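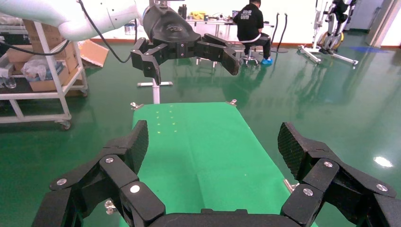
Final project report: Automation on the packing side at Mancombe
Work and Technology, spring term
Handed in Friday, May 15, 2026

When I picked this topic in January I figured I'd be writing about people losing their jobs. That's what everybody in class said when I told them, and it's what my uncle said too, at length, over dinner. I did find some of that worry. But most of what I heard at Mancombe was about smaller stuff, like who gets to sit where, who has to be called when a machine stops, and whether you can still take your break when you feel like it.

Mancombe packs small household parts (hooks, hinges, cable clips, that kind of thing) for a wholesaler called Flavent. The site is out in Brorkadby and I got there by bus, which took forever. They've been trying out two-arm robot stations for sorting and bagging, set up by a supplier called Oddsson. I visited 2 times and talked to people from both shifts. I promised not to use names, so I'll just say what kind of job each person has.

What the work was like before

Before the stations, a packer stood at a table with a tray of mixed parts, picked out a set, bagged it and dropped it in a carton. One packer told me she could do it while planning her whole week's groceries. She missed that a little! Her wrists didn't miss it, though, and she was quick to say so. Another packer said the best part was the talking, because four people at one table can gossip all morning and still make their numbers.

What changed

The robots don't run the place on their own, not even close. A person sets out the parts, starts the job, watches how the fingers close on things and writes down what went wrong. Shiny parts are trouble, and so is anything that can tip over. The grip has to be set differently for each product, and Flavent's product list has 3554 items on it, so you can see why people roll their eyes when a visitor asks when it'll all be finished.

Two of the packers have moved over to what the company calls station operator. The pay went up one step. The training was short – too short, both of them said – and most of what they know they picked up by trying things and asking the technician. One of them keeps her own notebook of settings, and by my second visit other people were borrowing it. I thought that was the most interesting thing I saw the whole time, and it isn't in any of the company's papers.

The things people complained about

Waiting came up over and over. If you pack by hand and a bag tears, you grab a new bag. If a station stops, you may have to stand there until somebody with the right login comes by. One operator said she goes home less sore and more annoyed.

The other big one was being alone. Stations are spaced out for safety, so the gossip table is gone. People now save it up for lunch, and lunch has gotten pretty loud (I was there, it's true).

The shift lead had a different worry. He used to be able to see in one look who was falling behind and go help. Now he gets numbers on a tablet, and the numbers don't tell him if someone is having a bad day or just got a bad batch of hinges.

What I think

I went in expecting to be for it or against it and I'm kind of stuck in between. Fewer sore wrists is a big deal. But the people doing the new job know a lot that the company hasn't asked them about yet, and I'd start there: pay for the notebook time, give operators the login to restart their own station, and put two stations close enough together that people can talk, if the safety rules allow it.

A weak spot in my report is that I only talked to people who still work at Mancombe. I asked about anyone who had left and didn't get far. If I had another term I'd try to find them, and I'd also like to go back once the night shift has its own station, which is planned for after the summer.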